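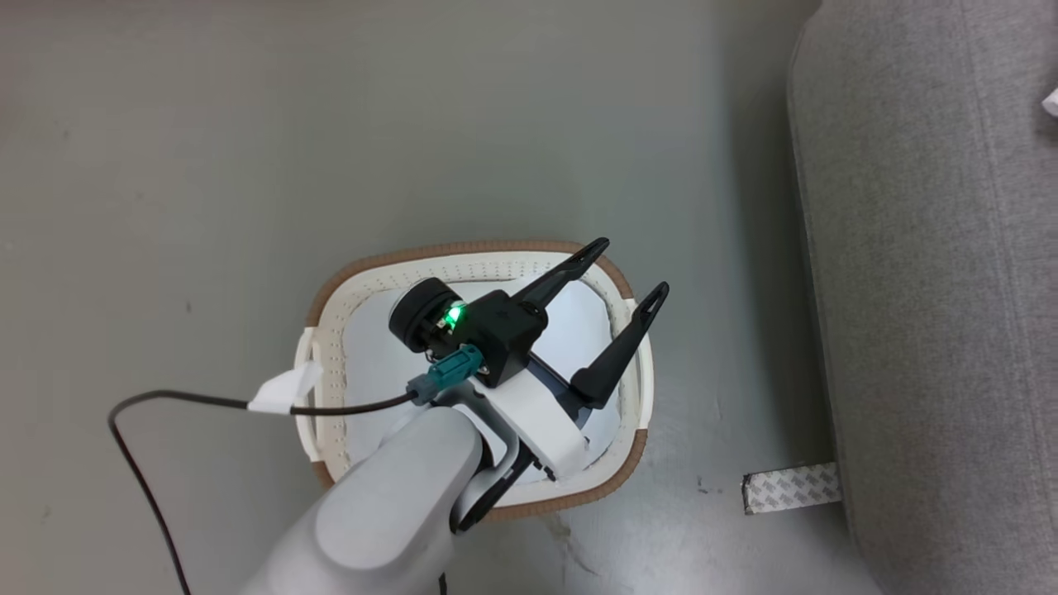
Switching a 9-year-old from inline to short track – rental skates or buy?

Asked in Winter Sports > Skating

My daughter has been inline racing for two summers with the club in Clukcombe and now wants to try short track on ice. The rink in Pellia has a learn-to-race group that meets on Saturday mornings from October. They rent short track skates for the first block of sessions, but after that you are expected to have your own.

I have three things I can't get a straight answer on.

First, the boots. Her inline boots are Rindeo, the heat-moldable kind, and they still have some growing room. The mounting holes underneath look like they might take an ice blade. Can I put blades on the same boots and swap back in spring, or is that asking for trouble?

Second, the cost. A parent in the parking lot told me to plan on $700 for a first setup. That seems like a lot for a kid who may decide she hates being cold. Is that number real?

Third, is she going to have to unlearn things? Her inline coach says it all carries over. The rink person I got on the phone said inline kids pick up bad habits. They can't both be right.

She can stop and do crossovers to the left on wheels. She has been on ice maybe a handful of times, all public sessions in brown rental figure skates.

Edit: to answer the comment, she is a kids' size 2 in street shoes and the inline boots are marked the same.

3 answers

Answer 1 (accepted by the asker)

I have had two kids make this switch, one of whom stayed with it.

Boots: look at the mounting before anything else. Inline boots and short track boots both usually have two mounting points, front and back, but the distance between them varies, and on short track the blade cup needs to slide left and right so the blade can be offset. Measure center to center on your boots and take that number to whoever sells you the blades. If it matches, you can do it, and plenty of families do for the first year. The catch is ankle height. A lot of junior inline boots are cut low, and short track boots come up higher and are stiffer around the ankle, because the lean in the corners is much steeper. A low boot will be fine while she is learning to glide and hold an edge. It will start to hold her back once she is leaning hard enough to put a hand down.

I would not swap back and forth every few weeks. Mount the blades in the fall, leave them on, and go back to wheels in the spring. Mark the position of the cups on the sole with a paint pen before you take them off or you will spend the first month of the next season finding it again.

Cost: $700 is real if you buy everything new. You don't need to. Used junior skates in small sizes are hardly worn because the kids outgrow them so fast. Ask the club if they have a swap day, most do one in the fall. What I would buy new is the protective gear that takes impact or stops a cut:

Helmet – a hard shell short track helmet. Her inline helmet may not be accepted on the ice, so ask the club what standard they go by.
Neck guard – cut resistant, with the bib.
Cut resistant gloves.
Shin guards – often sold as soccer shin guards, but check that the club allows them.
Knee pads.
Ankle protection, if the boots are low. Cut resistant socks work for this.

Eye protection too. Clear lenses for indoors.

You will also need a sharpening jig and stones at some point, but don't buy them yet. Somebody at the club will do her blades for the first season or let you use theirs. Don't take short track blades to the regular rink sharpener. They are ground flat, and a hockey grind will ruin them.

Habits: they are both partly right. The low position, the weight shift and the crossovers carry over well. What doesn't is the push. Inline kids tend to push back and roll off the toe, and on ice the blade just slips out. She needs to push to the side with the full length of the blade. Stopping is also different. Expect it to look worse than her inline skating until the middle of the season and then improve quickly.

Use the rentals for the whole first block. You will know a lot more by the end of it.

Comment from the asker: Thank you. I measured the boots last night and will bring the number with me. I didn't know about the sharpening.

Comment: Agree on all of this except the knee pads, our club wants them built into the suit or worn under it. Check first.

Answer 2

Just buy the Phromma junior package and be done with it. Boots and blades together, already mounted. My son had them and they were fine. They run small, so go up.

Comment: Up a full size? That's how kids end up with blisters and no control. Race boots should fit closer than street shoes. Go to a shop and get her feet measured.

Comment: Half size then. Whatever. They run small.

Answer 3

I coach beginners, at a different rink from yours. The equipment answer above is good, so I'll only add to the part about technique.

Kids who come from wheels are usually the fastest in the group in a straight line and the most nervous in the corners. On wheels they have learned there is a limit to how far they can lean before they slide out. On ice with a sharp blade that limit is much farther over, and it takes time to trust it. Please don't push her on this from the boards. We get parents shouting "lean" and it makes the kid stand up.

Some things that help and cost nothing:

Have her do the skating position at home in sneakers, knees bent, back rounded, for short stretches. 5 minutes while the TV is on is plenty.
Go to public sessions between practices, but in hockey rentals if they have them. Long flat blades are not allowed at most public sessions.
Let her fall. The coach should teach how to fall into the pads on the first day. If they don't, ask why.

On the cold – a thin base layer under the cut resistant suit is better than a puffy coat. She will be warm after the first few laps and then the coat ends up on the bench. Thin socks as well, or none. Thick socks make feet colder in tight boots.

Viewed 3,586 times

Related questions
How often should junior blades be sharpened?
Can my kid wear a bike helmet for learn-to-race?
What does "offset left" mean on short track skates?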